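Monday, August 26, 2019

OK so I have now played the new Jekedetti record all the way through nine times since Friday night and I need to talk about it somewhere, because my group chat has muted me.

If you've been reading this blog since July you know I was nervous. The first single, "Gordale," was pretty but it floated by, and the comments under the video were brutal (the kind where people write three paragraphs about how they've stopped caring). I defended it! I said wait for the album! And then I went off and worried for a month.

I needn't have. "Gordale" makes so much more sense as track two. It comes straight out of that noisy opener with no gap at all, and when the drums drop away and it's only the keyboard and the two voices, I got goosebumps standing in line at the grocery store. On its own it sounded unfinished. In its place it's the breath you need before "Kwak" comes crashing in.

And "Kwak"! What a ridiculous, wonderful song. I don't know what the title means and I've read every theory going. The duck theory, the nickname theory, the one where it's the sound the synth makes at the end of each chorus. I'm with the synth people. Listen to it on headphones and tell me I'm wrong.

The middle of the album is where I think the fights will start. Tracks five and six are slow, and they're slow in the same way, and I did catch myself checking how long was left on the first couple of listens. By Sunday I'd come around on five. Six I'm still working on. The lyrics are lovely but it goes on for one chorus too many. 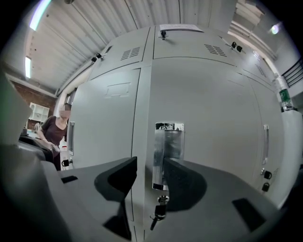 ## The Brasside show

Now for the live part. I've got a ticket for Brasside in the fall, and I'm already planning it like a military operation. The last time they played there I hung back by the bar and spent the whole night looking at a tall guy's hat. This time I want to be at the front on the left side, where the keyboards usually are, and I'm getting there before doors even if it's raining.

What I'd love to hear:

- "Kwak" as the opener, lights off until the first chorus
- the long version of "Gordale" - it's on the bonus disc and runs a good bit past the single
- anything at all from the first EP, which they've been ignoring for two tours

The fan forum has a setlist poll running and there were 1,112 votes when I looked this morning, with "Kwak" miles ahead. Somebody posted a dream set of 17 songs with no slow ones in it, which got people very worked up. I'd miss the slow ones, personally. Even six.

If you're going to Brasside too, leave a comment and say hi. And if you've got a spare copy of the tour poster from the last run, the blue one, please please let me know. I'll pay the postage.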